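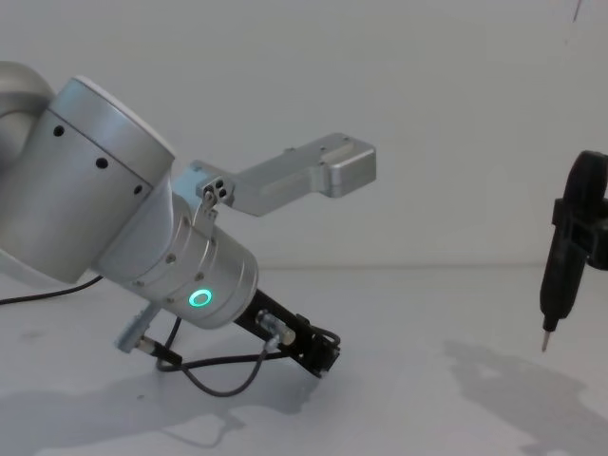
Home | Guides | Arms | Chores | Forum

Wirkstead Two-Arm Bench Guide, section 3: before you give it a chore
By Retno Hidayat
July 17, 2025

Print this page | E-mail this page

People write to me wanting to know if a pair of arms can do the washing-up yet. No, not on its own, and not with plates you like! What it can do is a short list of dull table jobs, slowly, provided you set things up with a bit of care. I've had my pair going on and off for 19 weeks now and these are the steps I follow every time (my sister Sera has a copy stuck inside a cupboard door).

1. Clear the table completely. Mugs, phones, the post, all of it. I lost a rather nice saucer by skipping this.

2. Switch off at the wall and run a hand along every cable. You want enough slack for the wrist to turn all the way round, but no loop that could catch on a corner or get under a gripper. Mine like to bunch up beneath the wrist, so I tie them again most weeks.

3. Check the screws at the wrist and on any bracket you've added. Finger and thumb first, then the small key. Snug is plenty.

CAUTION: Never reach between the arms with the power on, even when they're standing still. Use the stop button, then reach.

4. Switch on and wait. Don't touch anything until Anura (the control program) says both arms are ready. On my old laptop that takes roughly 24 seconds, long enough to fill the kettle.

5. Send both arms to the rest position. Each tip should stay clear of the table. If one scrapes, stop, go to Heights and raise it a little at a time.

6. Move one arm, then the other, then both together at the slowest speed. Watch the cables while you do it, more than the grippers.

7. Pick a chore. Start with Folding, small cloths only. A flannel laid out flat is a good first go. Tea towels come next, and leave shirts alone for now.

Note: Sorting spoons from forks works quite well if they're spread out. In a heap it gets muddled and will sometimes pick up two and wave them about. Wattimena, the add-on for cutlery, helps a bit, but you have to load it before step 4 or it won't show up in the list.

8. Stay in the room. I mean it! I once popped out to the garden and came back to a flannel on the floor and both arms still folding away at thin air.

So is it any use? On my last proper test it folded 23 flannels before I got bored and stopped it, and I could have done the lot by hand before it had finished the first few. I still enjoy it, mind you. For shop work, packing small boxes and so on, see section 4, where the speeds are different and you'll need the guard fitted.

Back to contents | Next section | Print | E-mail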